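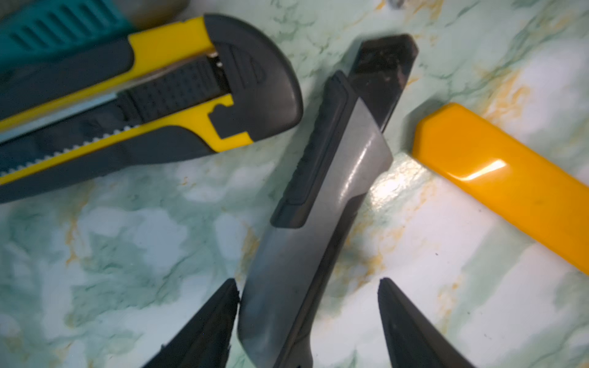 Utility knives at the bagging cell at Gadholm's Rilenbridge depot.

Friday, 4:30 p.m.
By the business desk

Tool rental company Gadholm has begun using a pair of robot arms to sort and bag utility knives at its Rilenbridge depot, a job that used to take up most of a shift for the people on the returns bench.

The depot has 44 employees, nine of them in returns. The company said none of the nine will lose hours. Four have been trained to run the cell and now split the day between it and the repair shop, which pays a higher rate.

The arms were set up by Arancibia, a local automation firm, and work inside a walled enclosure on a marble-print surface. Knives go into canvas bags, and a worker checks each bag before it moves to the shelves.
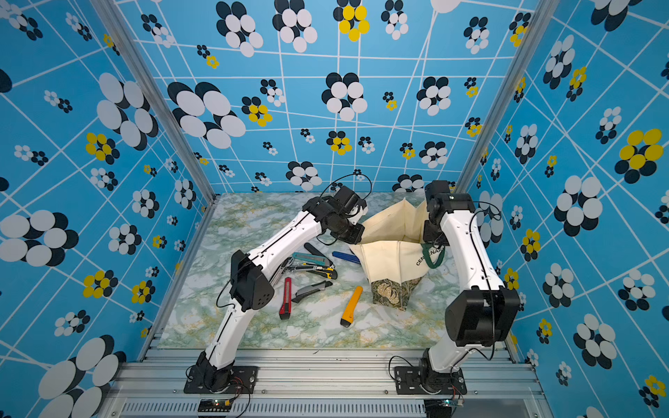 One returns worker said she was glad to stop handling used blades but missed talking across the bench, and that watching a machine made for a longer afternoon than sorting did.

Gadholm logged 373 bags in the first month. Managers would not say how that compares with hand sorting — the cell is still stopped for adjustments most mornings. Workers have asked for a written rule on who may open the enclosure and when, and a draft is due in July.

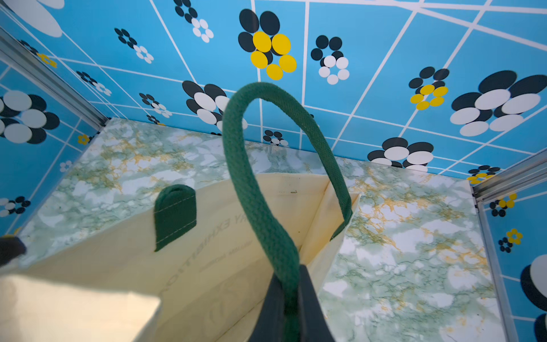
Staff at the company's Farnus depot want to see that rule before any arms are installed there, according to one employee, who added that the higher repair rate should be offered to everyone in returns.

Gadholm said it has not set a date for Farnus.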